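Solow two-arm page-handling cell: setup and care

The Solow cell does one awkward job very nicely. It picks up brochures, booklets and single sheets, opens them and holds them where you want them. Paper bends, slides and curls, so a good setup matters a lot, and luckily it's a pleasant afternoon's work.

Start with the wrist cameras. Fit each bracket, leave the screws finger-tight, and bring the gripper down over a printed spec sheet until you can see both fingertips and the rows of the table together. Then snug the screws a little at a time.

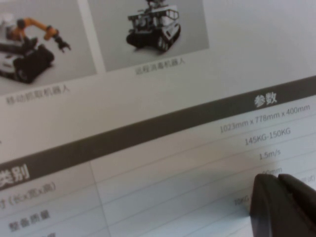

Once both wrists are set, run the Ranasinghe alignment routine. It takes 13 minutes and it's great fun to watch – the arms creep toward each other and stop with a finger's width to spare. Lay the grid cloth flat first, because a wrinkle will throw off the height reading.
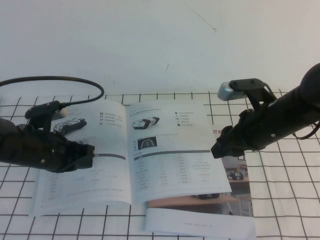 Both arms at an open product booklet on the grid cloth.

Fingertips want a wipe with a damp cloth every 29 hours of running. Paper dust makes them slick long before they look dirty, and a clean pair grips single sheets beautifully. Replacement tips are part 2932.

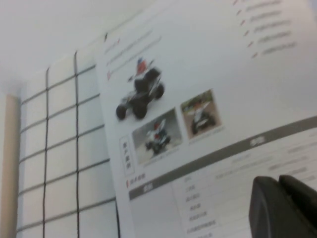 Fekeo wrote in to say that their left gripper kept dropping glossy sheets until they lowered the closing force to 22 percent, and that it has behaved ever since. We tried the same setting and liked it so much that it's now the default.

Cable slack is the other thing to check. Turn each wrist through its full travel by hand, power off, and watch the loop. If it pulls tight anywhere, open the clip and feed through a bit more.

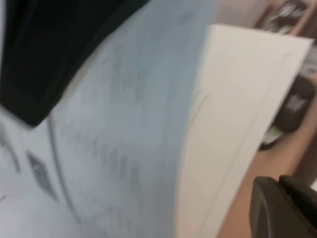 Stiff card and thin paper need separate grip profiles, and switching between them is one tap on the Cimton pendant. Save a copy of both before any update.

Solow page-handling cells | Contact the service desk | © 2020 Solow | Back to top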